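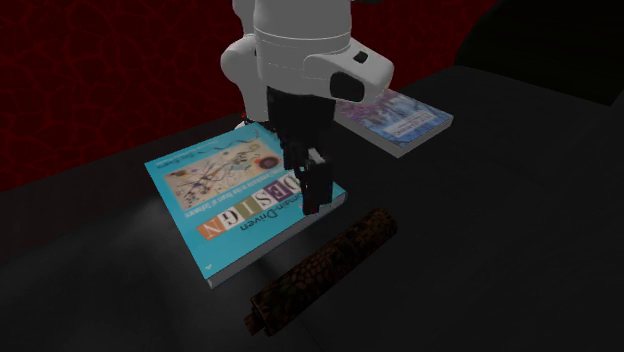
The simulated arm over the table, with the cylinder in front of Domain-Driven Design.

Run 320 stopped at ten past four in the morning with a joint limit fault, and the log gave no useful reason for it. The task was a plain one: take the mottled cylinder off the table and put it down clear of the two books. The arm had closed, lifted, and then driven the wrist hard against its stop.

My first guess was friction. I raised the value for the finger pads and ran the same seed again. Same fault, same step. I then halved the solver step from 2 ms, which moved the fault slightly later and made everything slower. Armelle Bodin suggested I stop tuning and plot the contact forces, so I did.

The forces were absurd from first touch. The Eltbridge exporter writes mass in grams. Our loader, Hamel, expects kilograms and has no check on the number it is given. The cylinder therefore weighed 1000 times what it should have, and the wrist controller kept winding up its integral term trying to hold it.

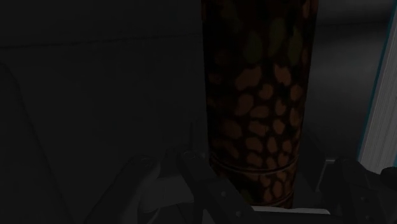 Close view of the cylinder and the gripper links. The body narrows towards the base.

The taper hid the fault for a while. When the object dropped in the fingers I blamed the shape – a sloping side is a poor thing to grip – and spent an evening moving the grasp point up and down.

What has changed:

Hamel now refuses any tabletop object over 10 kg.
The integral term is clamped.
A joint limit fault now saves the contact forces for the whole run.

The clamp matters more than the units. On a real arm the same wind-up would have ended in a sudden move with somebody possibly standing near it, and Ginette Gautier has asked for the controller on the Forneck cell to be checked before it is next powered. I have the settings file open now and the clamp is missing there too.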